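Open Day at Sendance: Bring Your Own Doubts

Sendance opened its test kitchen to the public on Friday, July 24, 2020, and I signed up mostly to see whether a robot could do anything in a kitchen that I couldn't do faster with a hangover. Visitors went in two at a time, masks on, for slots of 30 minutes. The sign-in sheet said 271 people had asked for a place, so somebody out there is more hopeful than I am.

The talk beforehand was heavy on the word "home." We were told the arm will one day clear up after dinner, and we saw a chart comparing it with systems from Bosetti and Ishida. The chart had no units on it. I asked what the failure rate was and got an answer about learning curves.

Then we were taken through to the counter. I'll give them this much: it looks like a kitchen people use, with a towel folded over the toaster oven and a snack bag leaning on the wall. Trade show demos usually happen on a bare table, and a bare table proves very little. The task, though, was a small block and a cutting board. My own kitchen has never had a block problem.

The operator stayed within reach of the stop button all through our slot. When I asked who chooses where things go before each run, she said the staff do. Fair enough, but then I'd like to see a run where a visitor sets the counter.

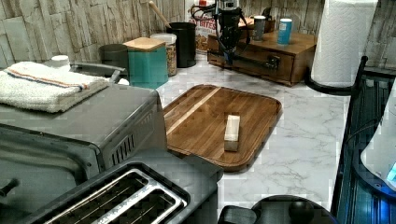
The Sendance arm over the test counter, with the block standing on end on the cutting board.

No price was given and no date either, beyond a promise of another open day in December. I've put my name down again. I have also asked if I can bring my own dishes.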